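# Gasen 3 Power Strip, White

Most power strips get bought in a hurry and spend their lives behind a couch. The Gasen 3 was made for people who have to look at theirs. It's long, flat and white, with soft corners, and it sits on a desk without looking like something the electrician forgot.

You get three outlet positions in a single row. Every position has its own push button, so you can shut off the desk lamp and leave the router alone, and the rest of the household can go on speaking to you. The buttons are round, flat and the same white as everything else. If you want glowing red rockers, the Arnell range has plenty.

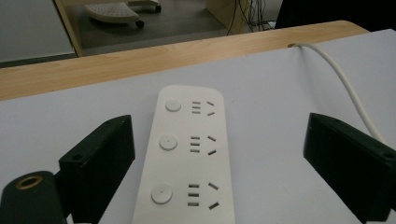
*Gasen 3 in white: three buttons on the left, outlets to the right.*

**Please read this before you order.** The outlets follow the Chinese pattern, with straight slots and an angled pair at each position. American plugs with a round ground pin won't fit, and pushing harder won't change that. We sell the strip mostly to people who came home from a few years abroad with a rice cooker, a kettle and a fan they refuse to give up. If that isn't you, look at the Willcombe strip, which takes ordinary US plugs and is nearly as plain.

## Details

- Outlets: 3, each with its own button
- Color: white (there was a beige; it didn't sell)
- Maximum load: 2,000 watts for the whole strip
- Cord: 2 meters
- Warranty: 2 years
- Price: $33

The load figure covers everything plugged in at once. A kettle and a space heater together will go past it, and you'll have neither tea nor heat. The strip doesn't convert voltage either, so check the label on your appliance first.

To clean it, unplug it from the wall and wipe it with a dry cloth. White shows coffee. It also shows pencil, ink and whatever is on the cat.

Orders ship from the Kimaro warehouse. The next batch is due in July, and we'll take returns on any strip that comes back in its box.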